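September, Monday, 8:40 a.m.

Exhibit room notebook, Robichaud matter (slip and fall, loading ramp). Picking up from where Brittany left off last week.

Brittany's intake numbers and mine now agree. The client binder runs to 2318 pages after the duplicates came out. It was 3140 when it arrived from Cancombe, and nearly all of the difference was the same set of physical therapy notes sent over and over with different cover sheets. I kept one of each cover sheet in the back pocket in case anyone asks who sent what.

Bates stamping is done through the medical bills. Brilico crashed once at the radiology section and restarted the sequence at the wrong number. Voided that run, deleted the output, stamped it again. Spot checked the first and last page of every tab and they match the index. If you open the shared folder and see a subfolder called "radiology old", leave it alone until Mirsad has looked at the log.

9:55. Call with Mirsad Gashi. He wants the ramp measurements as a separate exhibit, apart from the expert's report, so the jury can have the one sheet in hand. Fine by me, but the slope figures on the sheet are in degrees and the report uses percent. Asked him which one he wants on the board. He will check with the expert. Do not print the board before then.
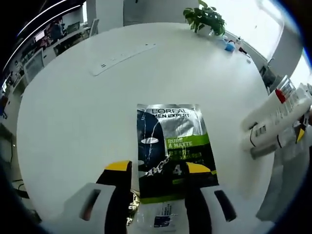 Also from the call: the opposing side has 15 days to answer the second set of requests, counted from service, and we served by mail, so look up the extra mailing days before putting anything on the calendar. I have it in pencil for now. Brittany has the proof of service.

11:20. Foam board test. Printed the ramp diagram at two sizes, leaving the slope box blank. The small one can't be read from the back row of the practice courtroom. The big one can, but the gray hatching on the handrail goes muddy. Changed the hatching to plain lines and it looks better. File is saved as version 13. Versions before that still have the old street name on the title block, so don't use them.

Deposition clips: Trellance sent the synced transcript but the foreman's second session drifts. By the lunch break the text is a full answer behind the sound. Sent it back with the page and line where it starts to slip. First session is good and can be cut now.

Still open:
Slope units (Mirsad)
Mailing days (me)
Resync of second session (Trellance)
Missing page in the ambulance record, tab 6 - Brittany is calling the records office again this afternoon

2:15. Records office says the missing page is a blank reverse side. Asked for that in writing.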